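Library > Embedded Interfaces > Part 2: Serial Buses > Chapter 6

Chapter 6
Two-Wire Buses: Addressing, Pull-ups and Clock Stretching

6.1 Scope of the chapter

The previous chapter dealt with point-to-point serial links, in which each end of the line has a fixed role and no device needs to be named. Here we turn to I2C, a bus on which many devices share the same two conductors. One conductor carries data (SDA) and the other carries the clock (SCL). Both are open-drain: a device may pull a line low or release it, but it may never drive it high. The high level is supplied by a resistor to the positive rail. Most of the properties of the bus, good and bad, follow from that single electrical rule.

Readers who have used the bus only through a driver library should work through sections 6.2 to 6.4 in order. Section 6.5 introduces the Porngate controller board, on which the laboratory exercises at the end of the chapter are based.

6.2 Start, stop and acknowledge

When no transfer is taking place, both lines are released and therefore high. A controller begins a transfer by pulling SDA low while SCL remains high. This is the start condition. A transfer ends when SDA is released from low to high while SCL is high, and this is the stop condition. At all other times SDA must be stable for as long as SCL is high, and may change only while SCL is low.

Data is sent in bytes, most significant bit first. After the eighth bit the transmitter releases SDA and the receiver answers on the ninth clock pulse. A low level is an acknowledge (ACK). A high level is a not-acknowledge (NACK). It should be noted that a NACK and an absent device look the same on the wire, as nothing pulls the line down in either case. Driver code which reports "device error" on a NACK is claiming more than it knows.

In the usual seven-bit scheme, the first byte after a start condition holds the address in its upper seven bits and the direction in the lowest bit. A direction bit of 0 denotes a write and 1 denotes a read. Data sheets differ in how they print the address. Some give the seven-bit value, others give the full byte with the direction bit already in place. If a device fails to answer at the address printed in its data sheet, shift the value one place to the right and try again before reaching for the oscilloscope.

6.3 Choosing the pull-up resistors

The value of the pull-up is bounded on both sides. If it is too small, a device pulling the line low must sink more current than its output stage allows, and the low level rises above the permitted limit. If it is too large, the line takes too long to return to the high level after release.

The lower bound is found from

R(min) = (VDD - VOL) / IOL

With VDD at 3.3 V, VOL at 0.4 V and IOL at 3 mA, the result is a little under 1 kilohm.

The upper bound depends on the total capacitance of the line, made up of the tracks, the connectors, any cable, and the input of every device on the bus. For thresholds at 30 and 70 per cent of the supply,

R(max) = t(r) / (0.8473 x Cb)

where t(r) is the longest permitted rise time and Cb is the bus capacitance. Consider a line with Cb of 194 pF and a limit on t(r) of 300 ns. The upper bound is then 1.82 kilohms, and a standard part of 1.5 kilohms would satisfy both limits. If a longer cable brings Cb to 324 pF, the upper bound falls to 1.09 kilohms. There is now very little room between the two bounds, and the designer should consider a slower clock or a bus buffer.

Pull-ups fitted to plug-in modules act in parallel with those on the main board. This is a frequent source of trouble on the bench, where each added module lowers the combined resistance.
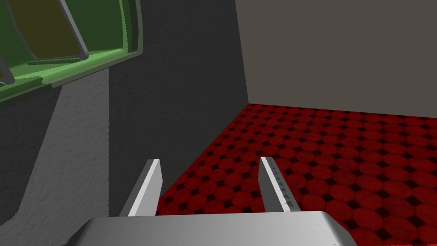 The bus buffer divides a long line into segments, each with its own pull-ups and its own share of the capacitance. It must pass low levels in both directions without latching, and for this reason many buffers use a slightly offset low level on one side. Two such offset sides should not be joined together. A buffer is worth considering wherever sensors sit at the far end of a moving mechanism. Two sensors at the far end could share a local segment placed there, with the buffer between that segment and the cable to the controller. The two sensors would still require different addresses. If the chosen part offers only one, an address translator or a bus switch is needed as well.

6.4 Clock stretching

A target that is not ready for the next bit may hold SCL low after the controller has released it. The controller must read the line back and wait for it to rise. This is known as clock stretching.

Not every controller supports it. Some software-driven implementations switch SCL as a push-pull output and never read it, with the result that bits are lost whenever a slow target stretches the clock. Others support stretching only during the acknowledge bit. The Tarigan library, version 2 onwards, samples SCL on every bit and returns an error after a timeout set by the caller. A timeout of 40 ms is adequate for all the devices used in this book.

A target which is reset or loses its clock in the middle of a read may be left holding SDA low. The controller cannot then issue a start condition. The accepted remedy is to send up to nine clock pulses with SDA released, checking SDA after each, and to follow them with a stop condition once the line is free. This should be done at start-up as a matter of routine.

6.5 The Porngate board

The Porngate board carries one I2C controller, a Hakuretti temperature sensor and an Embridge memory device. Its two pull-ups may be disconnected by removing jumpers J3 and J4. The register map used in the exercises was prepared by Cempaka Latuheru and agrees with board revision C. On revision B the memory device answers at a different address, and the value in the header file must be altered to match.

Before starting the first exercise, remove both jumpers and measure the resistance from each line to the supply with the power off.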